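Floral covers, cushions and the big flat surface: which tips I'd bother with

By Juwita Pasaribu
November 14, 2020

I read a lot of household advice and believe very little of it. Most of what follows I tried at home through October.

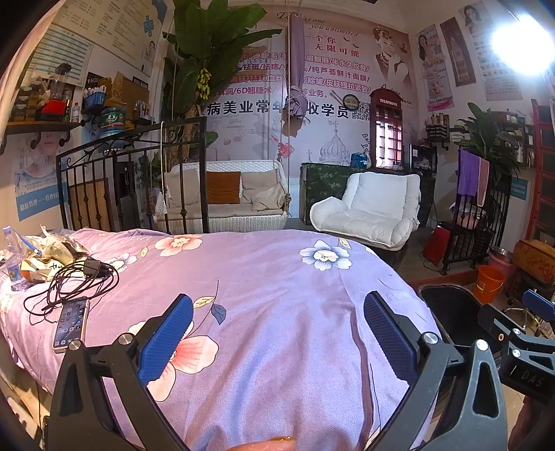

"A patterned cover hides everything"

Up to a point. A busy floral on a pale ground will disguise a tea drip for a while, but it does nothing for creases. Long folds show through any print. Ironing a cover that size is a miserable job and I've stopped doing it. Pull it straight from the far side while it's still slightly damp from the line, and leave it alone until it has dried.

"Keep a tray for the small stuff"

My sister-in-law swears by trays. In my house a tray fills up in 2 days and then the phone, the charger and the water bottle go back on the cover anyway. What worked better was one hook for the charging cable, coiled loosely — never wound tight round the plug — and a rule that carrier bags go straight in the drawer.

"Wash cushion covers every week"

Who does this? Mine get done once a month at 40 degrees, zips closed, inside out. Beige ones need it sooner. Rust or brown will let you off for longer, so put the dark one where people lean. On a hanging seat, take the long pad off as well and shake it outdoors, as crumbs collect underneath.

"Bicarbonate cleans wicker"

I couldn't see any difference between bicarb and plain warm water. Use a dry paintbrush first to get the dust out of the weave, then a cloth that's been well wrung. Scrollwork on iron railings can have the same paintbrush treatment. Mahtab Moradi wrote in to recommend an old sock worn over the hand, and for the straight bars she's right.

Contact: Juwita Pasaribu, Zoleck Home Pages | © 2020 Zoleck | Back to top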